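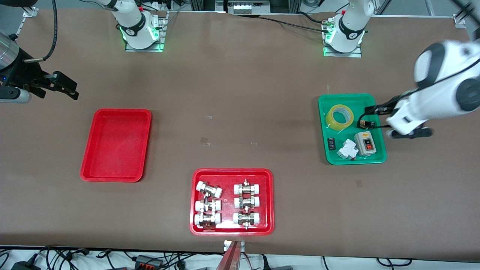 Parts Trays, Long Table: Dorico Returns Room

I was asked to put up a gallery page for the new tray system, and I agreed on the condition that I could write my own text. The system is called Tritier. It replaces the cardboard bins we had in the returns room until October, and according to the handout it "ends mixed stock for good." I have worked with loose parts long enough to distrust any sentence with "for good" in it.

What we bought is a stack of plastic trays in different colors and a sheet of rules. The rules say one kind of part to a tray, and no tray leaves the table half sorted. I have no quarrel with either rule. My quarrel is with the idea that we needed to buy them.

The long table, brown top, four trays out.
Two of the trays are red. The wider one has six pipe valve fittings in it, in two columns of three, and the other has nothing in it at all. The handout would call the empty one "ready capacity." I would call it an empty tray.

On the fittings
White plastic end caps, metal in the middle, little levers and nuts that catch on everything. They are awkward things to store. In the left column two lie level and the top one sits at an angle, and I expect that is about as neat as valve fittings ever get in a tray with no dividers. Tritier does sell dividers. They were not in our quote.

On the green tray
Small electrical components are the real test, in my opinion. A valve fitting in the wrong place gets noticed. A small black component with a bit of orange on it can sit among its cousins for a month before someone orders the part we already have. Whether a green tray prevents that any better than a shoebox with a label, I don't know yet, and neither does the person who wrote the handout.

On the color code
Red is red, green is green, and so far the sheet of rules doesn't say what either one means. I asked. I was told each site decides for itself. Mokgethi uses red for anything that carries water and Irkness uses red for anything waiting on inspection, so a tray sent from one to the other arrives with a message nobody intended. We have not decided what we use it for, and we have two of them on the same table.

On the numbers
The October count found 1,952 parts in the room, of which 333 were in a bin with the wrong label. That is a poor result and I won't defend it. The next count will tell us something, provided the same people count the same way. If the number drops to 203 I will say so on this page — and I will also ask how much of that came from simply having cleared the old bins out, which we could have done with a broom and a free afternoon.

What I do like
The rims are raised, so parts stay put when a tray is carried. The corners are rounded and easy to wipe. The red is bright enough that a dropped washer shows up against it.

More notes after the next count. Page last changed 27 November 2019.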